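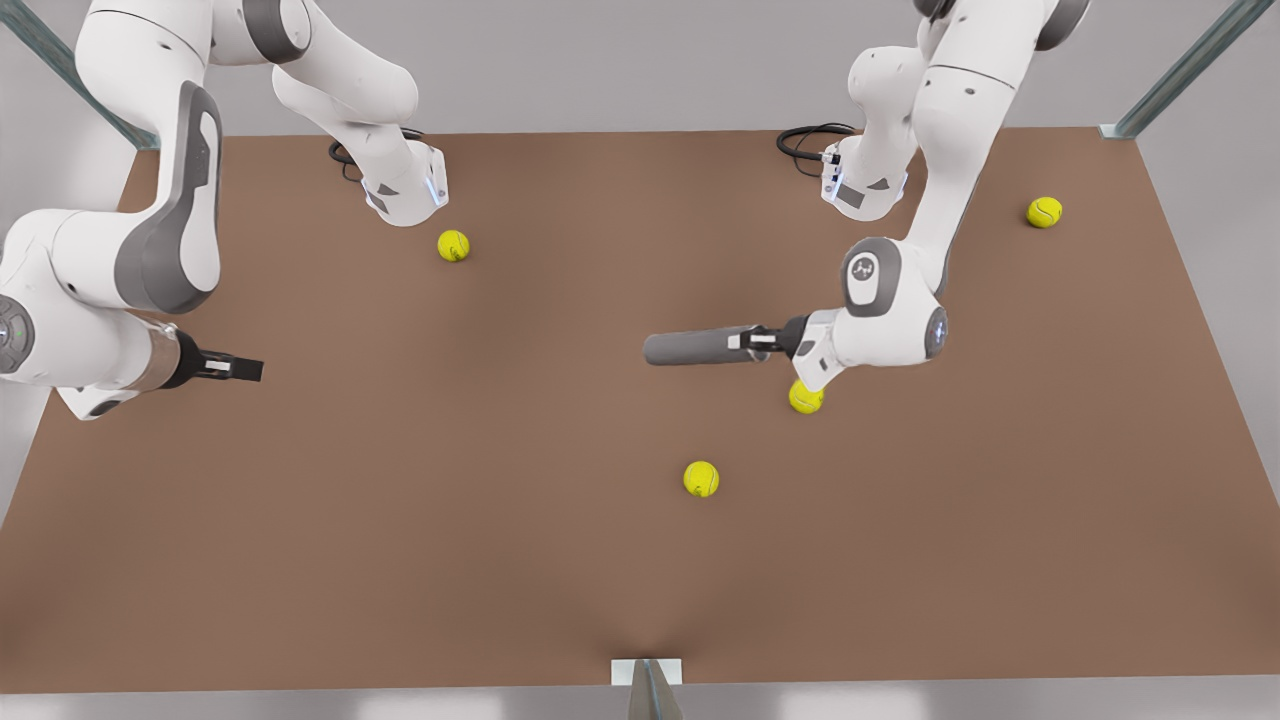
Tidy Table, Tidy Code: Tips for the Simulated Workbench

Home | Kitchen | Shed | Software | Search

3 Oct 2024, by the Parkside bench notes desk

Readers who came for the limescale page want the Kitchen link. The rest of us have two arms, a grey rod and a brown table strewn with tennis balls, all of it inside a computer, and it still needs clearing up.

Decide whose left you mean
Left is the robot's left. If the robot faces you, its left arm is on the right of your screen, and you will get this wrong while feeling very sure of yourself. Write it at the top of the config file in capitals. Our planner, Gorer, once spent 44 runs sending the wrong arm to fetch, and did it beautifully every time.

Let one arm be idle
A gripper with nothing in it doesn't need a job. Give it a waiting pose well clear of the other arm and leave it there. The temptation is to have it "help". It's like having a second person stir the gravy.

Treat the rod as part of the hand
Once the jaws have closed on something long, the planner has to know the arm has grown. Attach the rod's shape to the gripper and check collisions for both together. Skip this and the fingers will glide past every ball on the table while the far end of the rod plays snooker. Do the attaching when the grasp is confirmed, and remember to undo it on release, or the arm will go about for the rest of the day avoiding things with a rod it hasn't got.

Keep half a ball
Objects wander over the border of a close view all the time. Vanags, the detector we use, used to throw away anything touching the edge, and the planner took that as permission to drive through it.
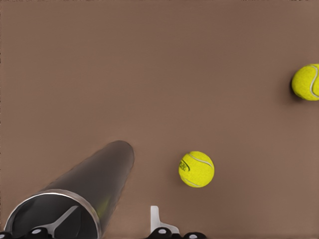
So keep the partial ones, mark them as uncertain, and hang on to the last good position for up to 100 ticks before you forget it. A ball remembered in slightly the wrong place is a nuisance. A ball forgotten altogether is a bug report, and ours is number 1420 if you'd like to add a comment.

Don't judge distance by size alone
All your tennis balls are probably the same size in the model file. They won't look it. Use the known diameter as a check on the depth reading, and if the two disagree, stop and look before tuning anything.

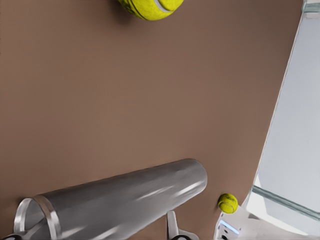 The same goes for anything pale or see-through. Ask the simulator for depth on glassy parts and see what comes back before you trust it; ours cheerfully gave us the floor. We mask the fixed structure out using a list kept in the Ilia settings folder, which runs to 608 lines and is overdue a dusting.

Save the seed
Write the random seed in the log with every run. You'll want it the morning after the good one.

Corrections and better ideas to the notes desk | © Parkside | Back to top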